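Filed under: Threads / Home & Money

Goltano says its new "forever tee" will last 405 washes. I read the whole product page twice and I still can't find who did the washing.

There's a footnote. It says the test was run by Zekness. Zekness is owned by Goltano. Footnote over.

And what does "last" mean? Still has both sleeves? Still fits? Still looks like something you'd wear to dinner? The page says "retains its character." So does a dish rag.

I do 3 loads of laundry a week. A shirt in my house gets washed maybe once in that time. Do the math on 405 and I'll be arguing with their returns desk in my old age.

191 shares · 146 comments

Someone asked about the Hebden one, the cheaper version. I bought it in December. The collar went wavy by spring. The seams are fine, I'll give them that - nobody's elbow ever killed a T-shirt.

What goes first is the collar, the hem, or the print. Funny how the wash test only mentions "fabric strength."

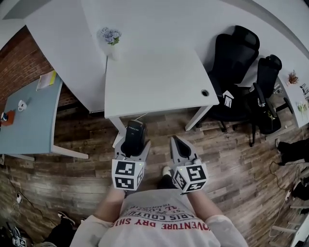 Printed shirts are where I really stop believing the lifetime talk. Cloth and ink age on their own schedules, and the guarantee only ever covers the cloth. Take a white long-sleeve with red "ADVENTURE DRY SHIP" lettering over the chest and smaller black type as well. Lose a few of those letters and no footnote is going to pay you back.

Cluvdale at least prints "graphics not covered" right on the tag. Not generous, but I can read it before I pay.

So no, I'm not buying the forever tee. Show me the collar after 50 washes and we can talk.

We use cookies to improve your experience. Accept all | Manage choices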